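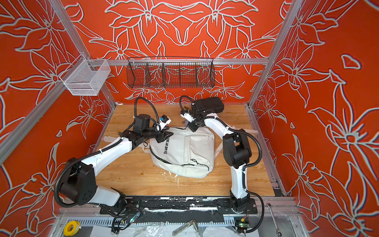 Astedus sells one bag. It is off-white, with black capitals reading YOU ARE MY DESTINY and a twisted black-and-white cord hanging down the front, and the woman who designed it still can't say why people like the words so much.

"I picked them in an afternoon," she says. "The first version had no lettering at all. We made 96 of those and they sold very slowly. My sister said put something on it, so I put something on it."

The second run was 528 bags. Most went to a shop in Sarklow, which asked for more before the summer was over. The total now stands at 1,425, and she has kept 3 at home, one of them with the letters printed too far down.

She wanted the text to run up the side because she thought a line across the middle would look like a conference giveaway. When the bag is full, the sentence reads cleanly. When it's empty and folded over, you may only get part of it.

"Customers write to me about that. One got 'YOU ARE MY' and nothing else on the product photo and asked if there were other endings. I told her no, there is one ending and it's under the fold."

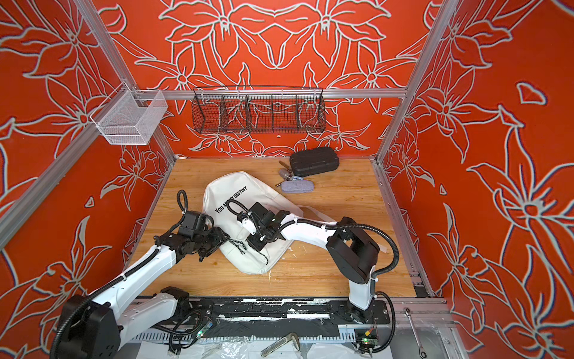

The cord was a later change. The early ones had a plain metal pull, and she found it hard to grip with gloves on. A supplier called Bundgaard sent a box of cord samples in April, and she chose the black and white twist over a solid black.

"Solid black looked like a shoelace. The twist does get tangled, I'll admit that. I tell people to pull it straight before they put the bag away."

She is firm about storage. The bag should lie flat, front side up, with the straps pulled out to the sides. Hanging it full from one strap is the quickest way to ruin it, she says, and so is leaving it under a pile of coats. 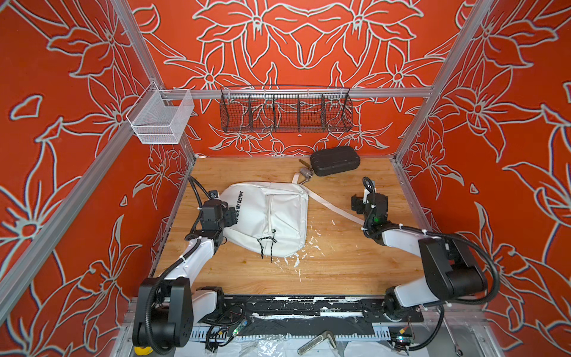 Asked what she would photograph it against, she doesn't hesitate. "Red. Or orange, anything strong. Big flowers are good. A pale bag on a pale wall is gone. And put it on wood, I don't mind if the wood has paint on it."

For small things at home she uses wire baskets on a rail, one long one with dividers for thread, chalk and spare pulls. It was bought from Cledow years ago and she has never found another the same length.

There will be a smaller size next, with the same cord. The words are not settled. "The full line doesn't fit at that height unless I shrink the letters, and I don't want to shrink them. I have a shorter one written down – I'm not telling you what it is until the samples come back."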